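Mantenimiento de alojamientos. Unidad 4
La dureza del agua y los depósitos de cal
Apuntes de clase. Profesor: Othmane Lamrani

Contenido de la unidad
4.1 Qué es la dureza
4.2 Unidades y cálculo
4.3 Por qué precipita la cal
4.4 La cal y las superficies de piedra
4.5 La cal y el acero inoxidable
4.6 Productos desincrustantes
4.7 Descalcificación por intercambio iónico
4.8 Registro

4.1 Qué es la dureza

Se llama dureza del agua a la concentración de cationes divalentes disueltos, sobre todo calcio (Ca2+) y magnesio (Mg2+). El agua de lluvia apenas los contiene. Los adquiere al atravesar el terreno, y por eso la dureza de un suministro depende de la geología de la zona de captación: las aguas que circulan por calizas y yesos son duras, las que proceden de granitos y pizarras suelen ser blandas.

La dureza total se divide en dos partes. La temporal, o carbonatada, corresponde al calcio y al magnesio asociados al bicarbonato, y se elimina en buena medida al hervir. La permanente corresponde a sulfatos, cloruros y nitratos de los mismos metales, y no desaparece con la ebullición. Cuando en esta unidad se habla de incrustación en calentadores y grifos se trata casi siempre de la primera.

La dureza no es un indicador sanitario. Un agua dura puede ser perfectamente potable. El problema es técnico: consumo de jabón, pérdida de rendimiento en equipos de agua caliente, obstrucción de aireadores y cabezales de ducha, marcas en vidrio, metal y piedra.

4.2 Unidades y cálculo

La unidad más usada en los informes de laboratorio es el miligramo de carbonato cálcico por litro (mg/l de CaCO3). Se trata de una convención: se expresa toda la dureza como si procediera de carbonato cálcico, aunque parte sea magnesio. En los manuales de calderas y lavavajillas aparecen también los grados franceses (°f) y los grados alemanes (°dH). La equivalencia con los franceses es inmediata: un grado francés son 10 mg/l de CaCO3. Un grado alemán son 17,8 mg/l. Al programar un equipo hay que comprobar en cuál de las dos escalas está el selector. Confundirlas es el error más frecuente en la puesta en marcha.

Caso trabajado en clase. El informe de Durkmont da una dureza total de 200 mg/l, es decir, 20 °f. Un acumulador de 200 litros lleno con esa agua contiene una dureza equivalente a

200 l × 200 mg/l = 40 000 mg = 40 g de CaCO3

No todo ese carbonato se deposita. Depende de la temperatura, de la proporción de dureza temporal y del tiempo de permanencia. El cálculo da el máximo teórico por llenado. Si el consumo diario de agua caliente del edificio es de 300 litros, el equivalente que entra cada día en el circuito es de 60 g. Con fracciones pequeñas de esa cantidad depositadas a diario se explica el espesor que se encuentra en las resistencias al abrir un equipo que no se ha revisado.

Para las prácticas se usan tiras reactivas y, como contraste, valoración con EDTA. La tira da un intervalo y basta para ajustar un lavavajillas. La valoración da un valor y se reserva para dimensionar equipos. La muestra se toma del grifo de agua fría, después de dejar correr el agua, y aguas arriba del descalcificador si lo hay. Se anotan lugar, hora y grifo.

4.3 Por qué precipita la cal

El carbonato cálcico es muy poco soluble, pero el bicarbonato cálcico lo es bastante. El agua mantiene el calcio en disolución mientras haya dióxido de carbono disuelto suficiente. La reacción que interesa es:

Ca(HCO3)2 → CaCO3 + CO2 + H2O

Tres circunstancias la desplazan hacia la derecha. La primera es el calor: al subir la temperatura el CO2 escapa y, además, el carbonato cálcico se vuelve menos soluble, al revés que la mayoría de las sales. La segunda es la agitación o la caída de presión, que facilita la salida del gas. Ocurre en los aireadores y en los difusores de ducha. La tercera es la evaporación, que concentra las sales hasta que el agua no puede retenerlas.

La distinción tiene consecuencias prácticas. En una resistencia el remedio es bajar la consigna dentro de lo que permita la prevención de la legionela, descalcificar el agua o limpiar con periodicidad. En una superficie abierta el mecanismo dominante es la evaporación: una gota que se seca sola deja en su lugar todo lo que llevaba disuelto, con un cerco más marcado en el borde. Lo eficaz es retirar el agua antes de que se evapore.

Con el jabón tradicional ocurre otra cosa. Las sales sódicas de los ácidos grasos reaccionan con el calcio y forman jabones cálcicos insolubles, la película grisácea de bañeras y mamparas. Los detergentes sintéticos se ven menos afectados. No conviene llamar cal a esa película, porque se retira de otra manera: primero un desengrasante y después, si queda residuo mineral, un ácido suave.

4.4 La cal y las superficies de piedra

Antes de aplicar cualquier producto hay que saber qué piedra se tiene delante. El mármol y la caliza están formados sobre todo por carbonato cálcico, la misma sustancia que el depósito que se quiere quitar. Un ácido que disuelva la cal disuelve también el pulido, y deja una zona mate que solo se recupera abrillantando. El vinagre y el zumo de limón hacen ese daño aunque se apliquen diluidos. El granito resiste mejor, ya que sus minerales principales son silicatos, pero las juntas de mortero y algunos selladores no resisten tanto. Los aglomerados de cuarzo llevan resina y toleran mal los disolventes fuertes, los productos muy alcalinos y el calor directo.

Es corriente que en una misma cocina se encuentren dos materiales distintos, uno en horizontal y otro en vertical. Se trabaja siempre con las precauciones del más delicado, dado que el producto salpica.
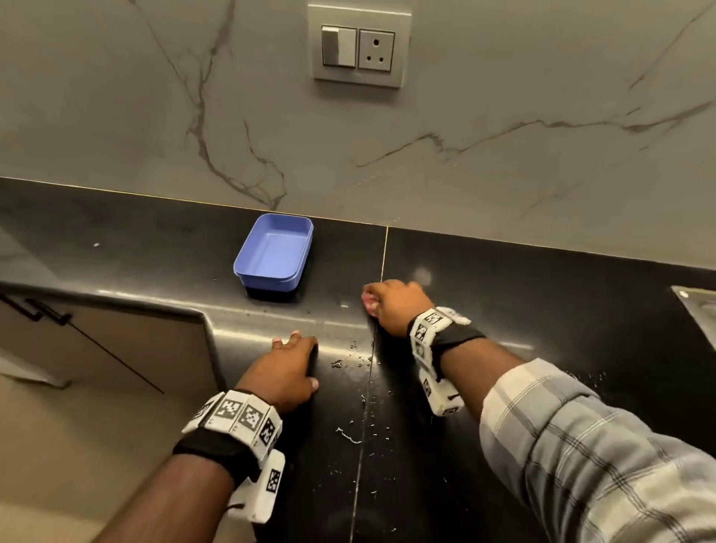 Encimera negra brillante y salpicadero de mármol gris claro veteado.

Sobre colores oscuros y acabados brillantes el cerco de cal se ve mucho más que sobre tonos claros o mates, aunque la cantidad de depósito sea la misma. Esto hace que se limpien en exceso los primeros y se descuiden los segundos. En las fichas de habitación se pide valorar el depósito al tacto, pasando la yema del dedo, además de a la vista.

Pauta para piedra calcárea: agua con jabón neutro, bayeta de microfibra, aclarado y secado completo. Si hay depósito antiguo, se retira con medios mecánicos suaves (rascador de plástico con la superficie húmeda) y sin ácido. Si persiste, se comunica a mantenimiento y no se insiste.

4.5 La cal y el acero inoxidable

El acero inoxidable debe su resistencia a una capa muy fina de óxido de cromo que se regenera en contacto con el aire. La cal no la ataca por sí misma. El inconveniente es indirecto: bajo un depósito grueso el metal queda aislado del oxígeno y pueden concentrarse cloruros, procedentes del agua o de la lejía, que inician picaduras. De ahí que la limpieza de cal en fregaderos tenga interés más allá del aspecto.

Normas que se aplican en los tres supuestos prácticos:

Se frota en el sentido del pulido cuando el acabado es cepillado. Los estropajos metálicos de acero al carbono no se utilizan, porque dejan partículas que se oxidan y manchan.

No se emplea ácido clorhídrico (salfumán) en ninguna dilución. La lejía, si el protocolo de higiene la exige, se aclara al terminar y no se deja en el fregadero durante la noche.

Los escurridores acanalados retienen más agua que una cubeta lisa. Se secan al final del servicio, canal por canal, con paño seco.
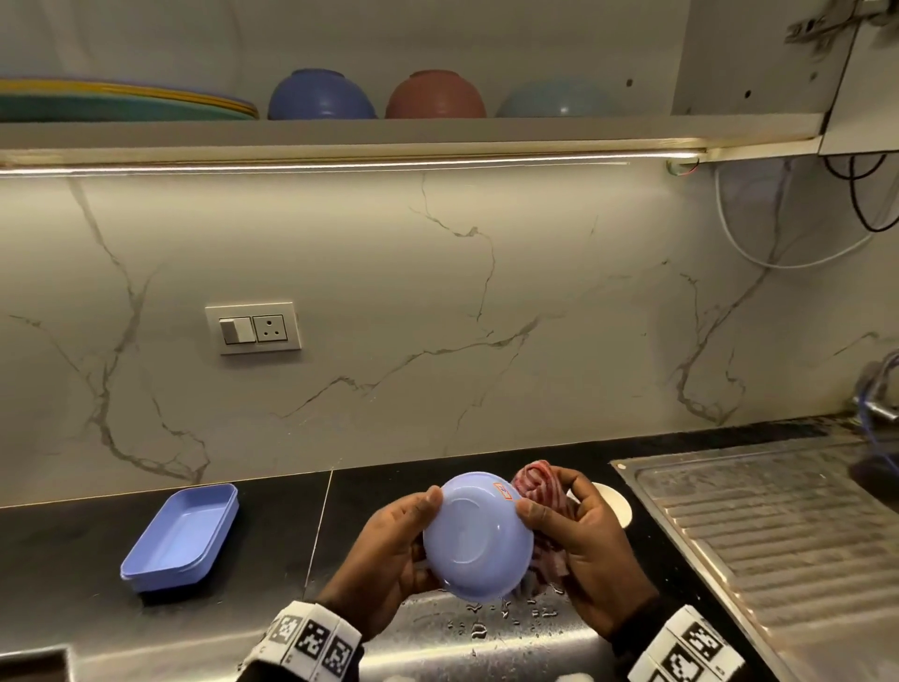 El secado manual tiene un límite claro, que es el paño. Un paño saturado reparte el agua y deja una película que al evaporarse produce el mismo velo que se quería evitar. En el apartamento piloto de Stotel se cambian los paños al terminar cada office, y los de menaje van separados de los de superficies. En lavavajillas, el mismo efecto se consigue con el abrillantador, que reduce la tensión superficial para que el agua escurra en lámina y no en gotas.

4.6 Productos desincrustantes

Ácido cítrico. Sólido, cómodo de dosificar, olor casi nulo. En disolución caliente y concentrada puede formar citrato cálcico poco soluble, de modo que en cafeteras y hervidores se trabaja con disolución templada y se aclara bien.

Ácido acético. Es el del vinagre de limpieza. Barato y eficaz en depósitos recientes. Ataca algunas gomas si el contacto es prolongado.

Ácido sulfámico. Más fuerte, habitual en productos profesionales para circuitos. Requiere guantes y gafas.

Ningún ácido se mezcla con lejía: se desprende cloro gaseoso. Esta norma se repite en todas las unidades del módulo y figura en la puerta del almacén de productos.

4.7 Descalcificación por intercambio iónico

El descalcificador doméstico hace pasar el agua por una resina cargada de sodio. La resina retiene calcio y magnesio y cede dos iones sodio por cada ion divalente. Cuando se agota, se regenera con salmuera y el calcio desplazado va al desagüe. El agua tratada no pierde sales en conjunto; cambia unas por otras que no incrustan. Por eso una gota de agua descalcificada también deja residuo al secarse, aunque se retira con un paño húmedo.

No se recomienda llevar la dureza a cero. Se deja una dureza residual mediante la válvula de mezcla. Los dos equipos que se desmontan en el taller, el Ralcombe y el Sqalli, llevan esa válvula en posiciones distintas: en el primero está en el cabezal y en el segundo, en el by-pass. Conviene localizarla antes de abrir ninguna tapa.

4.8 Registro

La hoja de control recoge la dureza de entrada, la dureza de salida, el nivel de sal y la lectura del contador. Se rellena una vez al mes. La de febrero, que se usará en la práctica siguiente, tiene la dureza de salida en grados alemanes y el resto en franceses; hay que convertirla antes de representar la serie.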